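My aunt left me the repair shop in Rirnovville, along with 37 unpaid invoices and a lease on a Flukik. I'd have traded the Flukik for a decent kettle. But the lease ran through March, and the company in Nanderska wanted 2000 to take it back early, so the thing stayed and I had to find it some work.

I started it on fetching. Customers in Rirnovville bring in music boxes, mostly, and a music box is 200 tiny reasons to drop something. I'd say "small driver, please" and go on squinting at my comb and cylinder, and I'd hear the motors thinking it over. My aunt's old notebook had one line about it: "Slow, but it doesn't sulk." She used to say the opposite about me!

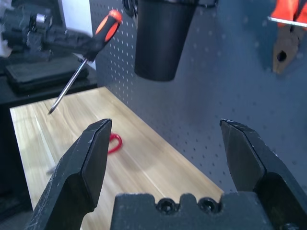
*The bench, with the jaws wide open and a red ring on the wood.*

Then the Figueiredo box came in. It had been a wedding present, it played half a waltz, and the owner wanted the other half by Saturday. I sat up with it two nights running and my hands got so tired they shook (I blamed the coffee). Around midnight I put the box down and said, to a machine, out loud, "Well, what would you do?"

It didn't answer, of course. It isn't that kind. It went on with the tidying job I'd set it after supper and forgotten all about, one tool and then the next, at the speed of a cat deciding on a chair. I watched for a good half hour — the first time I'd sat still all week. 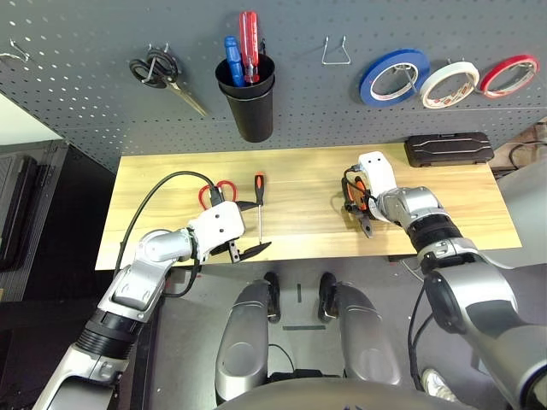
Could it run the shop without me yet?

It can pass tools and clear up if I'm patient, but the fine repairs still need a person.

I went to bed after that. In the morning I found the bent pin on the Figueiredo cylinder in ten minutes, and I signed the lease for another year before I'd even had breakfast.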